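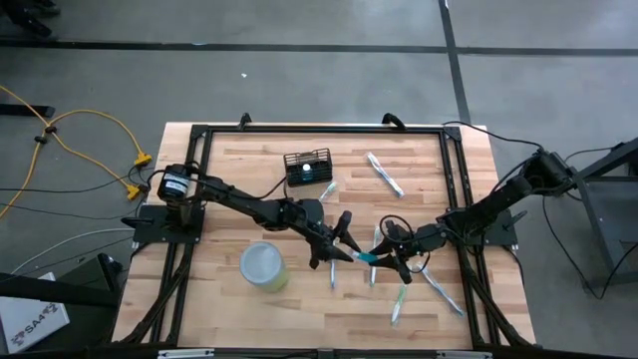

Janaka Bhuiyan wrote in to ask whether the two-arm table can be bought without the arms, as his shop already has a pair and only needs the surface, the rail and the task kit. Yes. Order the Prereda table as "frame only" and pick the task kits you want from the list further down. The mounting plates come with the frame in either case.

Prereda two-arm tabletop station
Made by Flaltutance

The Prereda is a bench-height station for teaching and testing small-object handling with two arms. It is sold to labs, training programs and small automation shops that want both arms on one fixed base, so that a task recorded in August can be run again in the winter with the arms in the same place.

The station is sold in three forms: complete, frame only, and as a refit for a table you already own. All three use the same rail and the same plates.

What comes with the complete station

Table with wooden top
Black aluminum rail frame for the table edge
Two arms with two-finger grippers
Two mounting plates with bolts
Clamps for the rail
Power and signal cables
One task kit of your choice
Printed setup sheet

A computer and monitor are not included. Most buyers already have one they want to use. The minimum requirements are on the setup sheet, and we will send the sheet ahead of an order if you ask.

Toothbrush kit (part 402)

The toothbrush kit is the one we are asked for most. It covers picking a brush up off the table, passing it from one gripper to the other, and putting it in a wire basket with the head up.

Toothbrushes are harder than they look. The handles are thin and curved, and a brush that was lying flat will often roll when a finger touches it. Clear handles are difficult for cameras to pick out against a light tabletop. We mix clear and colored handles in every kit for that reason, and we include a packaged brush as well, because stiff clear plastic slides in the grip and reflects overhead light.

The handover is where most of the time goes. The giving arm should hold the brush level near the middle of the table and stay still until the other gripper has closed. If the giving arm opens early, the brush drops head first and you start over. New operators usually need a full afternoon before their handovers look the same from one try to the next.

The basket is small on purpose. With several brushes already in it, the next one has to go in close to upright or it catches on a neighbor. Leaning brushes are fine for practice. If you are scoring runs, decide before you start whether a leaning brush counts as placed, and write it on the run sheet.

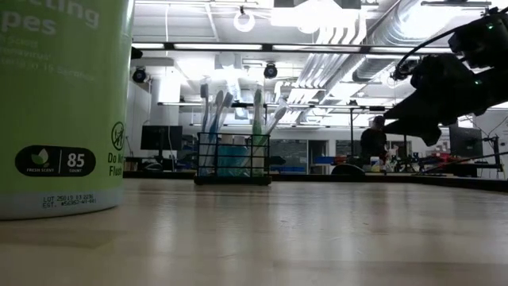

Between sessions the brushes and gripper fingers should be wiped down. Skin oil on a smooth handle changes the grip enough to notice, and people handle the brushes every time they reset the table. Use an ordinary surface wipe and let everything dry before the next run. Do not soak the gripper fingers. The wooden top can be wiped too, but do not leave liquid standing on it. Light scratches in the finish do not affect use.

Replacement brushes are part 653 and come as a mixed bag. Colors vary from bag to bag. If your work depends on a certain color, tell us when you order and we will try to match it. We can't promise to.

Other kits

Bathroom counter kit: bottles, a cup and a soap dish.
Desk kit: pens, clips and a tray.
Kitchen drawer kit: spoons, forks and a divided insert.

Kits can be mixed on one table. The desk kit and the toothbrush kit work well together, since the objects are close in size and the grippers don't need adjusting between them.

Setup

Two people should do the lifting. Set the table on a level floor, fit the rail, then bolt the plates to the left and right sides before hanging the arms. Leave slack in the cables. An arm that reaches all the way across the table will pull a tight cable out of its connector.

Keep a clear strip of floor on all sides. Floor tape is useful if other people work in the same room. Run the power cords to the outside of the table where feet won't catch them.

Comments from buyers

Archie Baird: Rail went on square the first time. One plate bolt was missing from our box and a new one came in the mail. The setup sheet could use bigger drawings.

Odair Teixeira: We use it every morning with trainees. The toothbrush kit is good, the desk kit is too easy after the first week.

Habibur Rathnayake: Please sell the basket by itself. Ours got bent.

The basket is now sold separately. Ask for it by name when you order.

Ordering and support

Orders in the eastern states go through Jakubowski. All others go through Kistau. Both stock the toothbrush kit and the replacement brushes. Frames are built to order, and the seller will give you a ship date when the order is confirmed.

For setup questions, write to Ashraful Rathnayake at Flaltutance and include the serial number from the underside of the table. Returns on unused kits are accepted if the bag is still sealed. Arms are repaired at the factory and should be sent back in their original box.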